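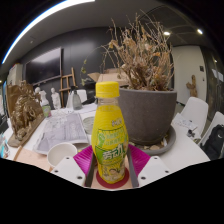

Photo: Gaëtan Chauvin

The Cowie, over in Ullside, has put bottomless brunch back on the menu, and my inbox would like me to be thrilled. You get two hours, one plate of food and refills on mimosas for $67 a head. Tip and parking are extra.

I have my doubts. A decent plate of eggs in this town is not a $40 item, so the rest of the money is going into orange juice and the cheapest bubbles the distributor carries. You would have to drink quickly to come out ahead, and the kitchen knows how quickly a server with nine tables can pour.

Sunita Bhatia, who runs the floor there, told me guests can save "up to 70 percent" over ordering by the glass. Maybe so. I'd want to see who is drinking that much before noon and how they get home.

What bugs me more is the food. When a restaurant sells you the refills, the plate gets smaller and duller. Leltard tried the same deal last April and the hash browns went from homemade to freezer bag in a month. The regulars noticed and went elsewhere for breakfast.

Give me a short menu, fair prices and one good drink I picked myself. I'd pay full price for that on a Sunday and sit as long as I liked.

Recent posts
Calgate Diner Drops Its Lunch Special
Is the Prix Fixe Worth It? by Titilayo Obi
Happy Hour Keeps Getting Shorter
Obinna Bashir on Corkage Fees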